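Doblar y guardar una esterilla sin que coja marcas

Publicado por Raluca Sandu

Rápido, que me lo preguntáis mucho. Vale para esterillas tejidas, salvamanteles largos, tapetes con reborde. Para bambú rígido no, eso se enrolla y punto.

Qué hace falta

Una mesa grande y lisa. Un cepillo blando. Una funda de algodón, yo uso las de Vedine pero sirve una funda de almohada vieja. Y 2 minutos.

Paso 1. Sacudir y cepillar

Fuera, por la ventana, donde sea. Luego cepillo en el sentido del tejido, nunca en contra. Si hay mancha, paño apenas húmedo y a secar del todo - guardada con humedad huele fatal en una semana.

Paso 2. Doblar

Extender en la mesa con el dibujo hacia arriba. Alisar con la palma desde el centro. Primer doblez a lo largo, segundo encima, sin apretar el canto. Los bordes que casen mas o menos, no hace falta regla.

Una esterilla marrón de cuadritos crema, ya doblada, con las capas asomando por delante. Tiene que quedar floja, nada de plancharla con la mano.

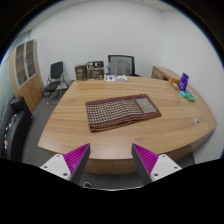
Paso 3. A la funda

Meterla plana, con el doblez hacia el fondo. Sin gomas! Las gomas dejan surco y luego no hay quien lo quite. Si va con más cosas en la caja, la esterilla arriba del todo.

Paso 4. Cambiar el doblez

En mayo y otra vez al acabar el verano la saco y la doblo por otro sitio. Si ya tiene marca: extendida boca abajo una noche, con un par de libros encima. Con las gruesas igual hacen falta dos noches.

Dudas sueltas

Lavadora - no, salvo que la etiqueta lo diga. Secadora tampoco. Colgada de una percha se defoma por el borde, mejor plana en un cajón.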